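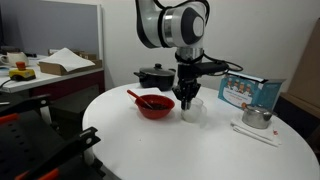 Setting the Table for Your First Tasting

Your Flumamwood Tasting Kit works best on a round table, where every guest can reach the middle. Clear a space, wash your hands and let's get to the fun part!

1. Put the lidded pot toward the back of the table. Keep the lid on until everyone is seated – the smell when you lift it is half the pleasure.

2. Set the red bowl to the left with a small paper napkin tucked under it. Fill it with your dark sauce and rest the red spoon inside, handle up.

3. Stand the clear plastic cup beside the bowl. It holds one tasting portion, and a second helping is very much encouraged.

4. Fold a white napkin flat and place the small stainless steel pot on it, on the right side of the table. Turn the short handle outward so a right-handed guest can pick it up easily.

5. Stand the blue card with the four cartoon chefs behind the small pot. Kids love this one (so do we), and it makes a good marker for the serving side.

Note: If the sauce has thickened, stir in a spoonful of warm water at a time. You want it to slide off the spoon slowly.

Caution: Do not pour anything hotter than 116°F into the plastic cup. Let food from the lidded pot cool in the bowl first, and stir it before you serve.

Caution: The steel pot's handle heats up along with the pot. Check it before passing it to a child.

Note: Cooked food should not sit out for more than 60 minutes during a tasting. Pop it back in the fridge between rounds if your group likes to linger and talk.

Once the table is set, turn to "Choosing Your First Sauce" and pick whichever one makes you hungriest.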